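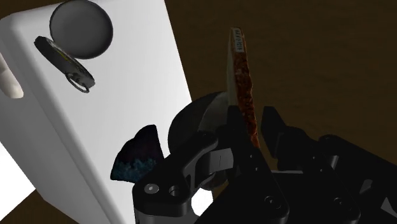 The Household Sorting project was carried out over two semesters by the senior robotics section at Gotimthorpe Technical High School, under the supervision of Danai Mitsotakis-Vlachou. Its purpose was to find out whether a class with limited equipment could design, test and document a complete picking task in simulation before any time was booked on the physical arm at the Skordale workshop. The task required a two-finger gripper to remove mixed household items from a brown surface and place them in a bin. Items were chosen to be unlike one another, and the harder arrangements placed them close together, as with the key fob lying against the large white object and the thin upright box standing among the black parts of the gripper. Arrangements of this kind became the main subject of the second semester.

1. Organization of the work

The section was divided into two teams. The first team, known as Antwi, was responsible for the object models, the surface and the lighting. The second, Perngate, wrote the grasp planner and kept the test log. Each team submitted a short written update at the end of every unit, and the updates are held with the project binder in Room 19. Changes to the object set had to be agreed by both teams, a rule adopted in November after a model was rescaled without notice and several days of results had to be set aside.

2. Method

Students ran some 3000 grasp attempts. In each attempt the simulator placed a selection of items at random, and the planner chose a target, an approach angle and a finger opening. An attempt was recorded as successful if the item was lifted clear of the surface and released inside the bin. Attempts in which the gripper moved a neighboring item out of the work area were recorded separately, even when the target itself was delivered.

Lighting was also varied. The first trials used bright, even light, and the planner performed well under those conditions. When the light was lowered, dark items were often merged with the shadow of the gripper and treated as part of it. The Antwi team prepared 6 lighting settings, from full brightness to very dim, and these were used in rotation for all later trials.

3. Results

Large items with flat sides gave the most reliable grasps. Thin items gave mixed results: a narrow box could be held securely when the fingers closed on its broad faces, but it tended to turn when they met its edges. Small items next to larger ones remained the most difficult group. The planner frequently selected the larger item first, and the students came to regard this as acceptable behavior - it cleared space for the second attempt.

Soft items were less satisfactory. The simulator treated them as rigid bodies with a rough surface, and the section does not consider those results a fair guide to real plush or fabric.

4. Recommendations

The section recommends that next year's class keep the present object set unchanged for at least the first semester, so that results can be compared. It further recommends that finger opening be recorded at the moment of contact as well as at the start of the approach. A trial on the Skordale arm should begin with the flat-sided items and use the same log sheet - the column headings already match.

Related reports
Line Follower Challenge: Final Report
Skordale Workshop Safety Handbook for Students
Grasp Planner Notes, Perngate Team
Robotics Section: Course Outline

Gotimthorpe Technical High School, Department of Engineering | Contact the department | Back to top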